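The Filler Chart Is Lying to You

Jul 15, 2023

Start a long-running anime today and somebody will send you a filler chart before you've finished the second episode. It's color coded. Green means the episode came from the manga, red means the studio made it up to buy the artist some time, and yellow covers the messy middle. Skip the red, people say, and you'll thank them later.

I followed that advice for years, and I've come to distrust it.

My test case was Sillelside, a ferry-town adventure series that ran for 572 episodes and has been scaring off new viewers ever since. The most widely shared chart for it marks 111 of those as filler. Take them out and the show gets shorter by what looks like a merciful amount. I watched it that way the first time, in one long slog, and I told anyone who asked that it was fine. Good fights. Thin cast. I couldn't see why the older fans got weepy about the cook.

Last November I went back and watched the red episodes by themselves, in order, mostly late at night with the subtitles on.

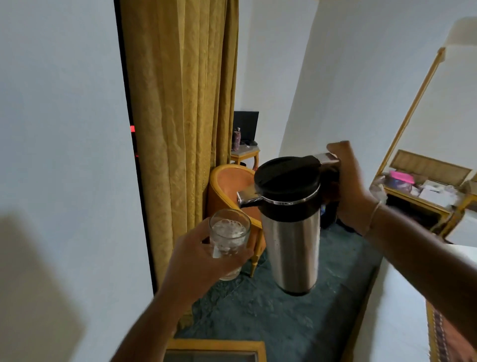
Filler got its bad name honestly enough, and I'm not going to defend all of it. Weekly production in those years was brutal, the manga was never far enough ahead, and studios padded. Sillelside has a hot springs episode that I would pay to forget, and a three-part tournament in which every match ends in a draw so that no power ranking gets disturbed. But mixed in with that junk is an episode where the crew is stuck in port and the cook spends most of the running time serving people. There's a long shot of her filling a clear glass from a big steel flask, the spout held just over the rim, the water all bubbles and ripples, and no one says a word. It has no bearing on the plot. It's also the first time the show lets you look at her for longer than four seconds, and when she leaves the crew much later (green episode, essential, do not skip) the whole thing leans on it.

The chart can't tell you that. All the chart knows is where a scene came from.

And yet look at what we've let the chart decide. Fans who would laugh at a movie critic for grading a film by how closely it follows the novel will do exactly that with a TV show, by the batch, using a list put together by strangers. "Canon" has turned into a quality score. I've read threads where someone says they enjoyed an episode and gets corrected, as though enjoying it were a factual error.

I also wonder how carefully these lists get made. I compared the three charts I see passed around most for Sillelside, and they disagree on 17 episodes. One marks a flashback episode as filler even though most of it is in the manga, just in a different volume. Another calls the finale of the harbor story "mixed" on the strength of one added conversation. None of them explains its reasoning. People cite them like tax law.

The usual reply is that life is short and the shows are long. Fair. I have a job too. If you're after the main story and nothing else, the chart will get you there, and I won't come to your house to stop you. What bothers me is the promise tucked inside it, that you're getting the same show with the fat trimmed off. You're getting a different show. Sillelside without its red episodes moves from crisis to crisis with no air in it, and then people complain that the characters never do anything except yell about their goals.
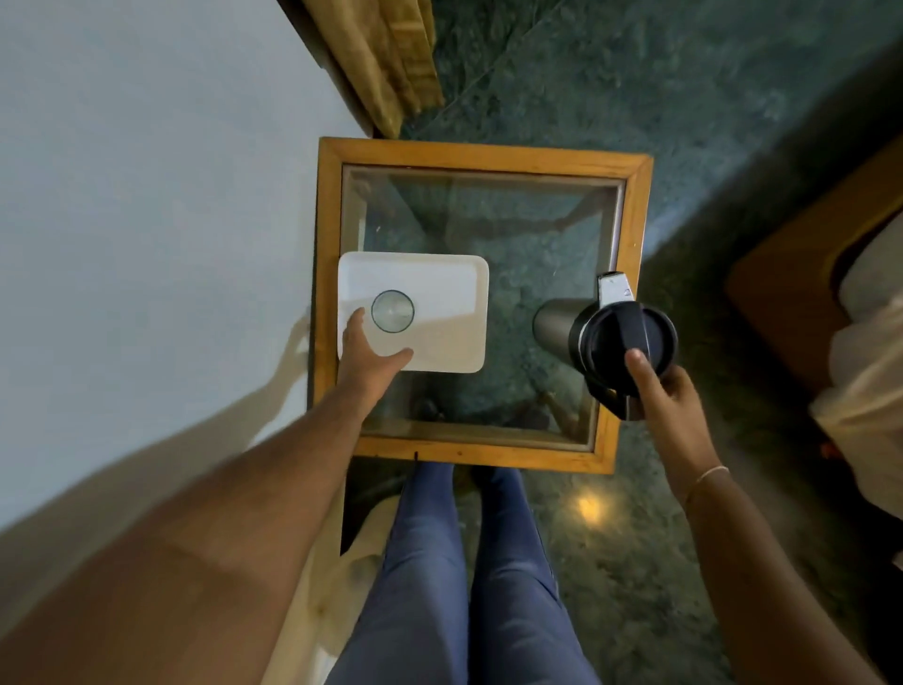 The streaming services have noticed the appetite, of course. Clultari now sells a "core story" mode for its longest titles, which jumps you over anything tagged as nonessential, and it will even clip the recaps. I tried it on Memon, a sports series I know well. The mode cut an episode in which the team's worst player practices alone and gets no better. That episode was written by the anime staff, so technically the tag is right. It's also the best 20-odd minutes in the run, and a new subscriber using the default settings will never learn it exists.

I'd be more forgiving if the feature were offered as a convenience and left there. The pitch on the sign-up page is that you'll see the series "as it was meant to be seen." Meant by whom? The people who made the anime made those episodes too.

Seasonal anime was supposed to settle this argument. Shows now come in tidy batches, the source stays safely ahead, and there's hardly any filler left to chart. Tanthorpe got 12 episodes this spring covering over 60 chapters of manga, and every minute of it was green. It looked gorgeous. I finished it two weeks ago and I'd struggle to describe anybody in it beyond hair and weapon. Fans are already asking why it felt rushed, and some of them, I'd bet, have the Sillelside chart bookmarked.

So my advice to the newcomer is lazier than a chart. Watch the thing. If an episode bores you after ten minutes, skip it, whatever color it is. There are plenty of dull green ones. Episode 111 of Sillelside is pure canon and it's mostly a man explaining a bridge.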